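Trosen Puffed Grain Cereals: Frequently Asked Questions

What grains are used in the Trosen range?
The original and honey varieties are made from whole oat flour and corn flour. The malt variety substitutes barley for part of the corn and is not suitable for anyone avoiding gluten. Oats are also excluded from gluten-free labelling in Australia, so no product in the range carries that claim.

Why has the shape changed?
The ring was replaced by a two-lobed piece in December. The new die gives a thicker wall at the join, and the piece holds its texture longer in milk. The recipe was not altered. Stock in the older shape may remain on shelves until its best-before date.

How is the cereal sweetened?
Honey and raw sugar are applied as a syrup after puffing, then dried. The colour varies between batches according to the honey supplied. No artificial colours or flavours are added.

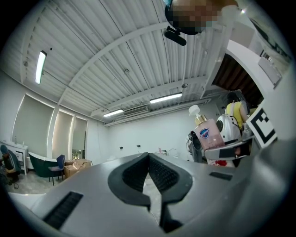

How should an opened packet be stored?
Fold the inner bag down to the level of the cereal, expel the air and keep the packet in a cool, dry cupboard. Refrigeration is not recommended. Once opened, the contents are best eaten within 14 days.

Why is there powder at the bottom of the bag?
Puffed pieces abrade against each other in transit. A small amount of fine material is normal. If a large share of the pieces is broken, keep the packet and contact us with the batch code.

Where is the batch code?
It is printed on the top flap beside the best-before date. Codes begin with T for packets filled at Tevport and P for those filled at Prarkley. Both sites work to the same specification.

Are the toys still included?
No. Inserts were discontinued. The mail-in offer for the Wijesinghe space figures has closed, and all 2775 sets were allocated. Tokens cut from older packets cannot be redeemed.

Can I buy in bulk?
Catering cartons are sold through distributors, with a minimum order of 2 cartons. The product code is 174. Cartons contain a single unprinted liner and no individual portions.

Who handles allergen enquiries?
Write to Ilona Szalai, Product Information, at the Tevport office. Include the variety, the batch code and the allergen concerned. Milk and soy are handled on shared lines at Prarkley and are declared on the side panel.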